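We use cookies to remember your login and to count visits. By continuing to use this site you accept this. OK | Manage settings

Shared kitchen at work: labelling tubs or not?

mellor_m
Our office kitchen in Plidthorpe has 16 people using one fridge and one cupboard. Things go missing every week, mostly lids. The manager wants everyone to write their name and a date on anything they store. I think it's overkill. What do other places do?

Gata7
We did names and dates for two years. It worked for the fridge and failed for the cupboard. Dry stuff lasts months, so the dates meant nothing and people stopped writing them.

nat_hartley
Names yes, dates only on cooked food. Masking tape and a biro kept on top of the fridge. Marker pen straight on to plastic doesn't come off, I've got a lunch box that still says November on it.

Stickers are easier to spot than handwriting if you can't be bothered reading every tub. Everyone picks one design and sticks to it.

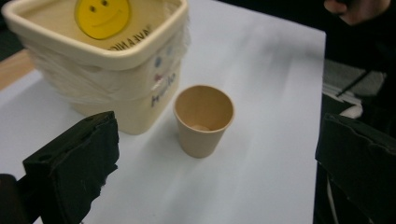

Cream tub, yellow smiley on the inside wall.

plomiseo
Inside is the wrong place for a sticker. The edges lift after a few washes and then you've got glue near your food. Put it on the base or the outside.

nat_hartley
Depends what you keep in it. For teabags or wrapped biscuits I don't see the problem. Soup, fair enough.

plomiseo
Tubs get swapped about though. Someone will put soup in it sooner or later.

Gata7
Agree with plomiseo on that. Also stickers don't tell a new starter whose tub it is. You'd need a list on the wall, and then you may as well write the name.

mellor_m
A list is what I was hoping to avoid. We already have a cleaning rota that gets ignored.

nat_hartley
Try tape for a month and see. If it's still chaos, clear the fridge every Friday at 2 and bin anything without a name — people learn quickly.

plomiseo
Warn them first. We did a clear-out with no notice and lost someone's good glass dish. She was still bringing it up when I left.

mellor_m
Right, tape and a Friday clear-out. I'll suggest it tomorrow. No idea what to do about the lids.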